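Marble Run Mania at Our House

24 April 2019

So we finally opened the big Bivance marble run set, the one my sister-in-law gave the kids in December, and I am kicking myself for leaving it in the closet so long! I figured it would be a rainy day thing. It rained on Saturday, I pulled it down, and my girls (5 and 8) didn't ask for a screen until after dinner.

The set comes with a ton of tubes, four funnels, two of those spinny paddle wheels and 45 marbles. We're down to 43 already, so if you have a floor vent, cover it first. Ask me how I know.

My favorite part is how the pieces click. We had a cheaper run from the toy aisle at Ruppert a couple of years ago and it fell over if anybody sneezed. With these you can go up 12 levels before it starts to wobble - my oldest tested that many, many times.
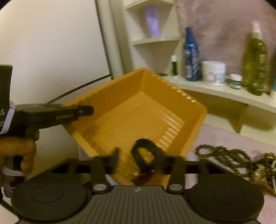

The little one mostly wanted to be in charge of dropping the marbles in, and she took the job very seriously. Her sister drew "plans" on the back of old school papers and taped them to the wall. There was one fight over the blue funnel, but they worked it out by giving it a turn at the top of each tower. I stayed out of it and drank a hot cup of coffee!

A couple of things I'd change: the instruction sheet only has five builds on it, and the box is way too flimsy to hold everything once it's been opened. Ours is already taped at two corners. I'm going to look for a bin with a lid next time we drive over to Sovadham. Oh, and the girls want to run a track down the stairs next, so I may need more tubes.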